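Teaching by Hand: Inside the Demonstration Rooms at Fulex

The learning systems that Fulex hopes to place in small kitchens and workshops begin with people seated at a table, repeating ordinary tasks. The company opened its demonstration program in October, and its staff now record handling work on five days of each week. Nandini Shenoy, who directs the program, describes it as closer to a training kitchen than to a laboratory.

The operators do not steer a robot. They hold a gripper in each hand and carry out the task themselves, and the path of each gripper is stored together with the video. A policy is later trained on these records and tested on a pair of arms in another building.

A task is admitted to the schedule only after a written trial. Vignesh Acharya drafts the instructions, which state where the objects may begin, which hand should act first, and what counts as a finished attempt. Each task is then recorded until it reaches 500 accepted examples. Hanging utensils on a rack was among the first to be approved, and it has remained one of the more demanding. A thin handle turns easily between two gripper fingers, and a small error in the grasp becomes a large one at the hook.

"We ask for variety before we ask for speed," Shenoy said. "If every spatula is picked up in the same way, the system learns one spatula on one afternoon."

Operators therefore change the starting arrangement after every 20 attempts. They are also asked to keep a proportion of recoveries, in which a poor grasp is corrected and the task is completed. Earlier practice was to discard such attempts. Kumaresan Arumugam, who trains the policies, requested their return when he found that his models had no means of responding to a slip.

Review takes up much of the remaining day. Vasanthi Devadiga and her colleagues watch the recordings, reject those with lost tracking, and mark the moments of grasp and release. New operators spend 12 days alongside an experienced one before their work is accepted into the main set. Devadiga considers this period too short for tasks that require both hands.
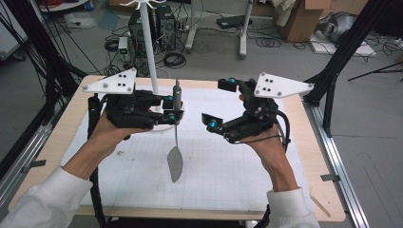 The utensil set will be extended this year to include ladles and whisks, whose uneven weight calls for a different grip, and the instructions for both are now under review.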